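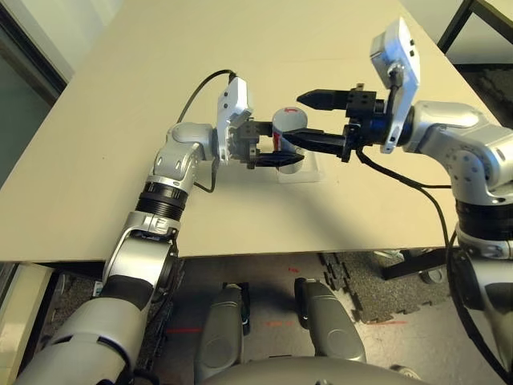
Wie viele brauchbare Demonstrationen liegen zum Ende des Berichtszeitraums vor?

1.233, alle zweiarmig aufgenommen, alle durchgesehen und in Nonum abgelegt. Verworfene Läufe sind da nicht drin, die liegen getrennt.

Zwischenbericht Prelomon, Arbeitspaket Datenerhebung
An: Favavex, Förderbetreuung
Stand: Februar

Kurz vorweg
Aufnahmen laufen. Nach dem holprigen Start im Herbst jetzt regelmäßiger Betrieb, zwei Schichten am Tag, vormittags und ab 13 Uhr. Mengenmäßig im Plan, bei der Abwechslung der Aufgaben hinterher. Geld reicht bis zum Ende des Pakets, Details in der Tabelle, die gesondert kommt. Eine Entscheidung brauchen wir von Ihnen, siehe letzter Abschnitt.

Aufgaben
Im Antrag standen 8 Aufgabenfamilien. Davon laufen fünf, eine ist vorbereitet, zwei haben wir noch nicht angefasst. Was läuft:
Becher greifen und auf eine Ablage stellen
Becher von einem Greifer in den anderen übergeben
Deckel aufsetzen
Schale mit beiden Armen anheben und versetzen
Tuch zusammenlegen (einmal, nicht mehrfach)
Vorbereitet ist das Einsortieren von Besteck. Offen sind Schraubverschlüsse und alles mit Flüssigkeit. Flüssigkeit würden wir gern ganz nach hinten schieben, der Aufwand fürs Saubermachen zwischen zwei Läufen ist in keinem Verhältnis zu dem, was an Daten rauskommt.

Ziel je Familie sind 200 brauchbare Demonstrationen. Bei allen fünf laufenden Familien erreicht, die Bechersachen liegen deutlich drüber. Das ist nicht nur gut: Das Modell sieht jetzt sehr viele Becher und vergleichsweise wenig anderes. Gewichten beim Training geht, ersetzt aber keine neuen Gegenstände.

Ablauf der Aufnahmen
Unverändert zum letzten Bericht, daher nur die Änderungen.
Startpositionen werden jetzt ausgelost. Vorher haben die Bediener die Gegenstände nach Gefühl hingestellt, und das Gefühl landet fast immer in der Tischmitte. Das Los kommt aus Nonum direkt auf den Bildschirm, kostet ein paar Sekunden pro Lauf.
Bediener wechseln nach jeweils 40 Läufen. Danach lässt die Konzentration nach, man sieht es an den Bahnen: mehr Zögern vor dem Zugreifen, mehr Nachkorrigieren.
Jeder Lauf bekommt am Ende sofort ein Etikett, gelungen / teilweise / misslungen. Früher wurde das abends gesammelt gemacht und dann stimmte die Hälfte nicht.
Misslungene Läufe heben wir auf. Für das eigentliche Nachahmungslernen nicht benutzt, aber die Gruppe, die an der Erfolgserkennung arbeitet, will sie haben.

Zweiarmigkeit
Hier steckt der meiste Aufwand. Solange nur ein Arm arbeitet und der andere wartet, sind die Demos sauber. Sobald beide gleichzeitig an einen kleinen Gegenstand wollen, wird es eng: Finger kommen sich in die Quere, Kameras an den Handgelenken verdecken sich gegenseitig die Sicht, und der Bediener sieht in der Kopfkamera oft nur noch Greifer. Wir haben eine feste Reihenfolge eingeführt, führender Arm zuerst, der andere kommt von der Gegenseite nach. Die Bediener fanden das anfangs umständlich. Inzwischen Routine.

Offen bleibt, ob wir uns damit eine Gewohnheit ins Modell einbauen, die später stört. Ein Teil der Übergaben wird deshalb wieder frei aufgenommen und eigens markiert. Ergebnis dazu erst im nächsten Bericht.

Kabel an den Handgelenkkameras: leidiges Thema. Bei weiten Drehungen ziehen sie, zweimal Bildausfall mitten im Lauf. Neue Zugentlastung ist bei Gajdoš bestellt, Lieferung steht aus. Bis dahin begrenzen wir die Drehung in der Steuerung, das schränkt die Deckelaufgabe etwas ein.

Datenqualität
Die Zeitstempel waren das größte Problem im Berichtszeitraum. Kopfkamera und Gelenkdaten liefen auseinander, nicht viel, aber genug, dass der Greifer in den Daten schon zu war, während er im Bild noch offen stand. Aufgefallen erst beim ersten Training, weil das Modell konsequent zu früh zugriff. Ursache war ein Puffer auf dem Aufnahmerechner. Behoben. Betroffene Läufe ließen sich zum größten Teil nachträglich ausrichten, der Rest ist raus und in der Zahl oben nicht enthalten.

Prüfung läuft jetzt jeden Donnerstag, Stichprobe quer über alle Aufgaben, zwei Leute unabhängig voneinander. Bei Uneinigkeit wird der Lauf gemeinsam angesehen. Meistens geht es um dieselbe Frage: zählt ein Becher, der am Rand der Ablage steht, als abgestellt? Wir haben uns auf ja geeinigt, solange er mit dem ganzen Boden aufliegt. Steht jetzt so in der Anleitung.

Durchsichtige Ablagen sind schwierig. Kanten in den Bildern kaum zu erkennen, je nach Licht gar nicht. Wir nehmen sie absichtlich weiter mit auf, in der späteren Anwendung kommen sie vor. Fehlerquote der Bediener dort höher als bei den undurchsichtigen, Zahlen reichen wir nach.

Erstes Training
Nur als Zwischenstand, nicht zum Weitergeben. Ein Modell auf den drei ältesten Familien trainiert. Greifen klappt bei bekannten Gegenständen zuverlässig, bei unbekannten mal so mal so. Übergabe von Arm zu Arm klappt selten, meistens lässt der gebende Greifer zu früh los. Kann noch von den alten Zeitstempeln kommen, ein neuer Durchgang mit den bereinigten Daten ist gestartet. Tuch noch nicht versucht.

Personal und Räume
Eine Bedienerstelle war sechs Wochen unbesetzt, jetzt wieder voll. Einarbeitung dauert länger als im Antrag geschätzt, bis jemand zweiarmig brauchbare Läufe liefert, vergehen gut zwei Wochen. Bitte bei künftigen Planungen berücksichtigen. Zweiter Aufnahmeplatz steht, ist aber noch nicht kalibriert. Sobald das erledigt ist, gehen Tuch und Besteck dorthin und der erste Platz bleibt bei Bechern und Deckeln.

Nächste Schritte
Zweiten Platz kalibrieren und in Betrieb nehmen
Besteck anfangen
Neue Gegenstände für die Greifaufgaben beschaffen, vor allem andere Formen, nicht noch mehr Becher
Zugentlastung einbauen sobald da, danach Drehbegrenzung wieder raus
Aufnahmeanleitung überarbeiten, die aktuelle Fassung hat an mehreren Stellen noch den alten Ablauf drinn

Was wir von Ihnen brauchen
Zustimmung, die Flüssigkeitsaufgabe gegen eine weitere zweiarmige Aufgabe ohne Flüssigkeit zu tauschen. Vorschlag wäre Dose öffnen, Gegenstand herausnehmen, Dose schließen. Mittel bleiben gleich, Meilenstein verschiebt sich nicht. Eine kurze Rückmeldung per Mail reicht uns, am besten bevor die Beschaffung rausgeht - sonst bestellen wir Sachen, die wir dann garnicht verwenden. Kostentabelle folgt separat.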